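# Electrical Safety in Rented Rooms: Notes for New Tenants

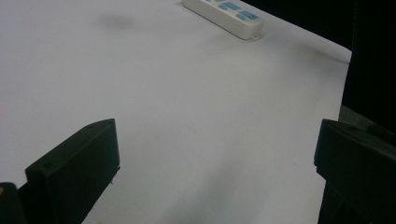
*A white power strip with light blue details, on a white tabletop.*

The subject of extension leads is seldom raised when a tenancy begins. The inventory records the condition of the curtains and the number of keys, and the agreement sets out the rent, but the supply of sockets is left for the tenant to discover. I have lived in four rented addresses, the most recent being a converted warehouse flat in Skostmont, and this post records the practice I have adopted. It is offered as general guidance and does not replace the advice of a qualified electrician.

The Skostmont building bears the date 1847 above its street door. The wiring is a good deal newer, although the position of the sockets suggests that few appliances were expected. The main room has 2 wall sockets, both on the same side as the radiator. A desk placed near the window must therefore be served by a lead of some length.

## Before moving in

Tenants are advised to request a copy of the most recent electrical inspection report. My own request was made by email to the letting agency, Henari, and was answered within the week. The report listed one item for attention, a loose faceplate in the hallway, which had already been dealt with.

It is also worth visiting the rooms with a tape measure and a sketch plan. I marked each socket on the plan together with its height from the floor. The one behind the kitchen door stood 90 centimetres up and was of no use for the refrigerator, whose cable fell short. The agency moved the refrigerator at its own expense after some correspondence.

## Choosing and using a lead

The rating printed on the lead should be read before anything is plugged in, and the combined load kept below it. Heaters, kettles and tumble dryers should be connected directly to the wall. One lead should not be plugged into another, however convenient the arrangement may seem during a move.

Cables should not run beneath rugs or through doorways where the door closes upon them. A lead supplied on a reel should be fully unwound before use – this applies even where only a short length is needed. Any lead with a cracked casing, a scorched socket or a plug that feels hot should be withdrawn from use and replaced.

I keep a single page in the household file listing every lead, the room in which it is used and the month in which it was last checked. The check is carried out each August, when the heating is off and the furniture can be moved without much inconvenience.

## Raising a fault

Faults in the fixed wiring are a matter for the landlord and should be reported in writing. When the bathroom light at my previous address, on Goler Street, began to flicker, a telephone call produced no result. A letter with the date and time of each occurrence was followed by a visit from Domański, the contractor retained by the owner, and the fitting was replaced in 40 minutes.

Copies of all such letters should be kept until the deposit has been returned. Mine are filed behind the inventory, with the inspection report at the front.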